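Ensayo de noviembre, apuntes rápidos

Vuelvo del coro con la garganta hecha polvo. Dos horas con el motete de Rogelio Navarro y seguimos atascados en el compás 49.
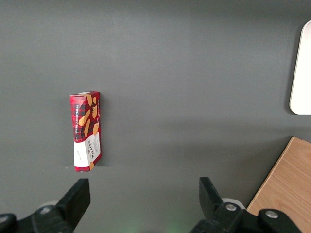

¿Por qué se nos cae siempre la afinación ahí? Las contraltos respiramos tarde y entramos por debajo, y los bajos nos siguen.

Milagros Cabrera quiere probarlo sin órgano. Vale, pero mas despacio, porfa. El Amén en cambio, precioso. Piel de gallina.

Faltan 15 copias de la partitura, las de Illero todavia sin llegar. Mañana repaso de vocales antes de cenar, si no me duermo. Y Deok-su canta el solo!!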